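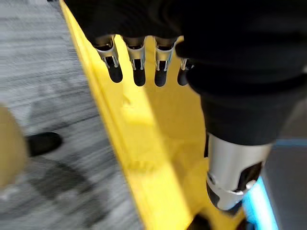 Black-tipped metal fingers beneath a black covering. Photo: Sturkel

Andor Pintér has spent 22 years specifying water softeners for small laundries, and he still starts every site visit with a hardness test at the kitchen tap. "People give me the figure from the supplier's website," he says. "I write it down, then I measure it. The two agree less often than you would hope."

His firm, Vaden, looks after plant at five sites. Most use a twin-cylinder arrangement, so that one resin bed can regenerate while the other stays in service. Pintér prefers metered control to a timer. A timer regenerates whether or not the water has been used, and the salt goes down the drain.

Salt is the main running cost that owners ask him about. At one laundry he changed the setting from a fixed nightly cycle to one regeneration for every 3,000 litres. Consumption fell from five bags a week to four. "It's a modest saving," he says. "The brine tank was also set too high, and we corrected that in March."

Nuwan Liyanage, who runs the wash floor there, was more concerned with the towels. Hard water had left them stiff, and staff were adding extra detergent to compensate. "We cut the dose in two steps," Liyanage says. "If you do it all at once and something goes wrong, you don't know which change caused it."

Pintér does not recommend softening the cold supply for drinking, and leaves one hard-water tap on each job – usually in the staff kitchen. He also asks for a bypass valve, clearly labelled. On older sites he often finds it half open, with hard water mixing into the treated line. "Check that before you order new resin," he says.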